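When the door did not stop the arm

Uritz, 2021-04-02

The lab manager at Rirnance has told the story often enough that she starts with the log file. On the 16th run of a December afternoon, the arm was supposed to close a microwave door, let go and back off. The door met resistance before it was shut. The arm kept pushing for six seconds.

"It should have quit in under one," she says. "We had a force limit. It was in the settings and everyone had seen it there."

Her group tests kitchen tasks for a Furukawa arm on a long white table in the Uritz building. A technician was standing beside the bench with one hand near the oven. He pulled it away when he heard the motor change pitch, and he hit the stop button with the other. He was not hurt. One of the door hooks was bent and the oven had slid back against the rear counter.

The cause took two days to find. A software update had reset the force limit for one joint, and the settings screen went on showing the old value. "The screen was reading from a saved file," she says. "The controller was reading from somewhere else. Both of them looked fine on their own."

They went back through 96 earlier runs. In 89 the door had closed cleanly, so the limit never came into play. The others had been written up as bad grasps. She now thinks at least two were the same fault.

What has changed since is mostly dull. The limit is read back from the controller at the start of each session and written on paper. Before the first run, someone pushes a spring gauge against the gripper to check that it gives way. No one reaches over the table while the arm has power. The stop button was moved to the near corner, and a second one came from Gadport.

The damaged oven was replaced, and door work started again with the same task list: open, load the plate, close, turn the knob.
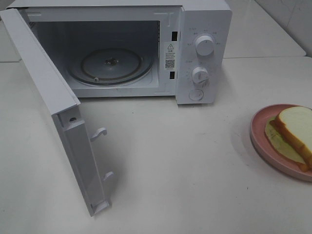 The microwave used for door tests, with the latch hooks visible on the open door.

She is still unhappy about the technician's hand. "We talk about the software because that's what we fixed," she says. "But he was leaning in because we'd always let people lean in. I'd done it myself that morning."

The supplier has been sent the log and has confirmed the mismatch. A corrected version is being tested on a second arm, with no one inside the taped line.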